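Open day at Mestora

I took Monday off and drove out to Goladthorpe for the Mestora open day. I signed up back in the summer and then forgot about it until the reminder came. The drive was easy and parking was free, though the lot was full by the time I got there and I ended up on the grass behind the loading dock.

You check in at a desk, get a paper badge, and wait for your group. Mine was led by Natália Matos, who works on the bedding tasks. She talked fast and took questions as she walked, which I liked. We were supposed to have 45 minutes and got more than that.

The first stop was a short talk in a room with too few chairs. The company wants robots that can do housework, starting with laundry and beds. The way they teach them is to have people do the job by hand, over and over, holding a gripper like the one the robot would use. Every run is recorded. The bed team has 1784 runs saved so far, and Natália said a good person on a good day can add up to 209 more. Some get thrown out when they are checked.

Then we went out on the floor and watched. I had expected the robots to be the main thing, but most of my group stood near the bed the whole time. Making a bed with your own hands takes no thought. With a gripper you squeeze a trigger, and you have to plan where to pinch, because you can't feel the cloth. If you grab too much, it bunches up. If you grab too little, it slides out when you pull.

Visitors could have a turn. I got 5 minutes, and I was bad at it. I kept reaching for the cloth with my free hand, and Vitória Louro, who was running the station, kept telling me to put it back. A boy of maybe ten went after me and did much better.

I asked Vitória why they didn't start with something stiff, like boxes. She said there are already plenty of machines for boxes. Cloth never lies the same way twice, so they need a lot of runs before the robot has seen enough. I also asked when I could buy one. She laughed and said not to throw out my own two hands yet.

There was a second demo by a supplier called Firkinano, but it was mostly slides and I left halfway through to get coffee. The coffee was fine. The sandwiches were gone by noon.

They are doing another open day in November, on the towel side this time. Sign-up is on their site and it costs nothing. I'll probably go if I can get the day off. Wear comfortable shoes, as you stand on concrete for most of it, and get there early if you want to park in the lot.

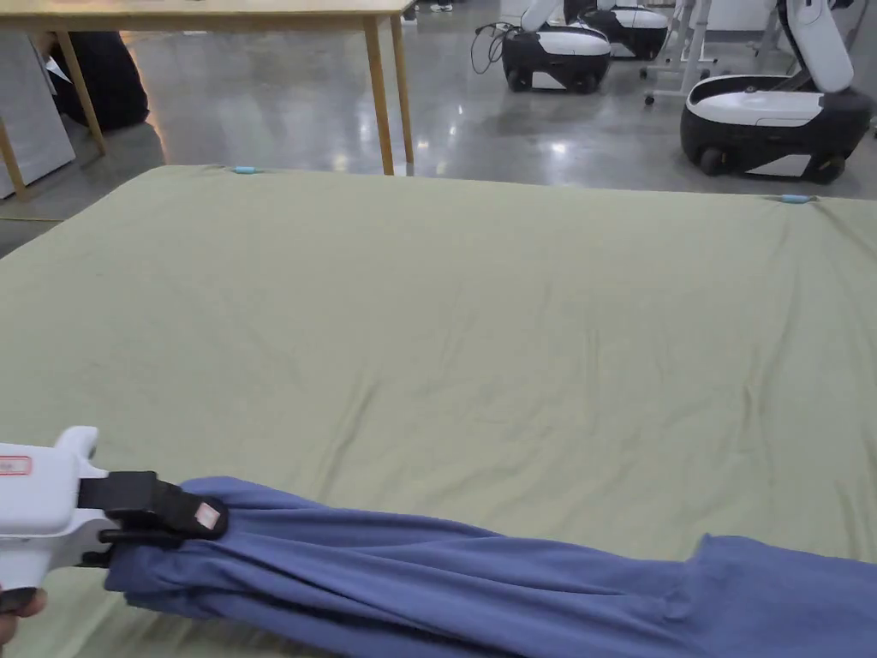
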